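Stage Changeover Times at a Multi-Act Summer Concert Series

Project report, Event Production program
Author: Cletus Ostrowski

Summary

The Zoria concert series presents several acts per evening on a single stage. Published set times are often missed, and the delay grows as the evening goes on. This report looks at the changeover, meaning the period between the last note of one act and the first note of the next, and tries to identify which parts of it cause the delay. A total of 169 changeovers were timed at two venues in July. The main finding is that line check, and not the movement of equipment, accounts for most of the difference between a short changeover and a long one. A revised running order and a fixed patch plan are proposed.

1. Background

Zoria uses two venues. Lasham Hall is an indoor room with a standing capacity of 2,000. The Sheikh Pavilion is a covered outdoor stage with 1,000 fixed seats. Both use the same production crew and the same set of rented backline. Acts are mostly bands of three to six players, with a smaller number of solo singers who perform to tracks.

The production office allows the same changeover period for every act, whatever the size of the band. The period is printed on the running order posted backstage. Before the project began, crew members gave different explanations for late starts. The stage hands blamed the monitor desk, the monitor engineer blamed late input lists, and the tour managers blamed both. No written timing records had been kept.

2. Method

Each changeover was split into four phases:

Strike. From the last note of the outgoing act until its final item leaves the playing area.

Set. From the end of strike until all equipment for the incoming act is on its marks.

Line check. From the first input tested until the monitor engineer gives the clear.

Hold. From the clear until the first note.

Times were taken with a stopwatch from stage left and written on a paper log. Phases can overlap. At Lasham Hall, for example, the drum riser is on wheels and can be set while the front of the stage is still being struck. Where two phases overlapped, both were logged in full and the overlap was entered in a separate column. The sum of the phases minus the overlap equals the total changeover time. Entries that failed this check were compared with the front-of-house recording and corrected.

The following were also recorded for each incoming act: number of inputs, whether an input list had been received before doors, whether in-ear monitors were used, and whether the act had been given an afternoon soundcheck.

3. Equipment

The stage at each venue has two stage boxes. In normal use the outgoing act is on one box and the incoming act on the other. The house desk is a Skollov digital console with scene recall. A scene stores gains, routing and monitor mixes, so an act that has had a soundcheck can in principle be restored in a few seconds. In practice the scene is only useful if the physical patch matches the stored one. During the study the patch was often changed between soundcheck and show, usually to free up a channel for another act. When this happened, the engineer had to trace each input by hand.

4. Results

4.1 Strike and set

Strike times were steady at both venues and showed little relation to the size of the band. Set times were longer at the Sheikh Pavilion, where the loading ramp is narrow and enters on one side only. Equipment for the outgoing and incoming acts has to pass on the same ramp. The crew had already adopted a rule that outgoing cases go first, and no better order was found.

4.2 Line check

Line check was the most variable phase at both venues. Three conditions were linked to long checks:

The input list arrived after doors, or did not arrive.
The patch had been changed since soundcheck.
The act brought its own in-ear rack, which had to be joined to the house system.

The second condition had the largest effect. Acts with an unchanged patch were cleared quickly even with a high number of inputs. Acts with a changed patch took longer than acts that had not had a soundcheck at all — the stored scene was recalled, found to be wrong, and then corrected channel by channel.

4.3 Hold

Hold times were short early in the evening and long before the headline act. The long holds were deliberate. Headliners tend to wait for the house lights cue, and at Lasham Hall the bar is kept open until that cue is given. Hold before the headline act should therefore be treated as a scheduling choice and left out of any measure of crew performance.

5. Proposed changes

5.1 Fixed patch

Each stage box should be divided into reserved blocks for drums, bass, guitars, keys, tracks and vocals. The blocks stay the same for every act. A solo singer uses the tracks and vocal blocks and leaves the others empty. This wastes channels, but the highest input count in the log still fits within the two boxes.

5.2 Input list deadline

Lists should be due at noon on the day of the show. An act that misses the deadline is given the standard patch and is told so at load-in.

5.3 Running order

The changeover period should be set per act. The simplest rule that fits the log is a base period plus an allowance for in-ear racks. Solo acts should be placed between the two largest bands where the billing permits, so that the larger set can be built upstage behind a drape while the singer performs downstage. The lighting designer has noted that this affects the backlight positions, and the point has not been settled.

6. Limits of the study

All timing was done by one person. The end of line check is a judgment when the engineer gives no clear signal, and on loud nights the talkback could not be heard from stage left. Rain affected some of the Pavilion shows and made the ramp slower. These entries were kept in the log and marked. The proposals have been discussed with the crew but have not been tried in a show, and no estimate is given of the time that would be saved.

7. Further work

A useful next step would be to run the fixed patch at one venue only and keep timing both. The log sheet should be shortened first. The overlap column was the most common source of errors and could be replaced by clock times for the start and end of each phase.
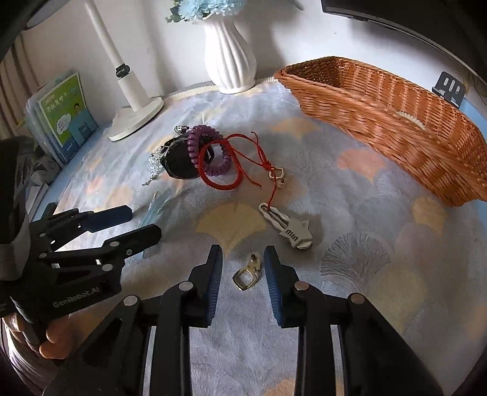
Page 7

The blank log sheet and the block layout for the stage boxes are kept with the program office copy of the report.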